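# Chapter 2: The Room Before the Robot

When students think about a robot that cleans a bathroom, they usually think first about the arm. They ask how strong it is, how many joints it has, and if it can hold a brush. These are fair questions, but in this chapter we will leave them for later and begin with the room itself.

I learned this order of work during an open day at the Gulley training centre, on 27th October. It was a Sunday, so many families came, and the parking was difficult. The demonstration I wanted to see was led by Tincuța Cârstea, a simulation engineer at Nedelcu. Her colleague Darren Yeoman stood at the second desk and answered the children, who mostly wanted to drive something.

The demonstration took place on a screen. The visitors were expecting metal and noise, and I noticed a few of them leave in the first minutes. Those who stayed saw a program called Kinuto, in which a small bathroom was built with a floor, grey walls and a few fixtures. Ms. Cârstea moved the viewpoint through the room slowly and stopped often. At each stop she asked the same thing: "If you could see only this, where would you say you are?"

It is a harder question than it sounds. A person who walks into a bathroom knows at once where the door is behind them. A program doesn't have this knowledge unless we give it, or unless it can work it out from what is in view. A plain wall tells it almost nothing. A corner tells it more. A fixture which does not move, and which has a shape unlike its neighbours, tells it the most. In this book we call such a thing a **landmark**.

The second idea from that day is the **viewpoint**. The same fixture seen from two places will show a different size, a different slant and different hidden parts. Mr. Yeoman explained this to a boy of maybe ten years by holding up his own lunch box and turning it. I have used his method in my classes ever since, and I recommend it to the teacher.

The third idea is **free floor**, which means the part of the ground where a machine could pass without touching anything. In May of the next year my own students tried to mark free floor by hand for 300 views, using the Ranis drawing tool. They were surprised how quickly they began to disagree with each other about the edges.

Look at the three views for a few minutes before you read further, and write down the landmarks you would use.

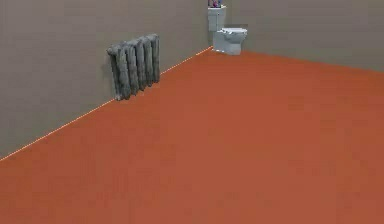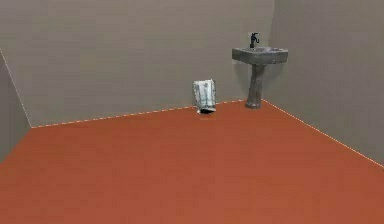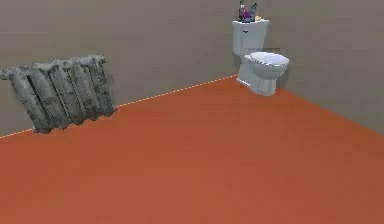
Keep your notes, because we will return to them in section 2.2, where the landmarks are placed on a simple map.

Before that, we need to agree about some words. In everyday speech, "position" and "pose" are used as if they were the same. In robotics they are different. The position says where a thing is. The pose says where it is and also which way it is facing. A chair pushed under a table and the same chair turned backward can share a position, but they do not share a pose.

Section 2.1 begins with position only, on a flat floor, measured in metres from one chosen corner. You will need squared paper, a ruler and a pencil. The colour of the pencil is not important, but please choose one you can erase.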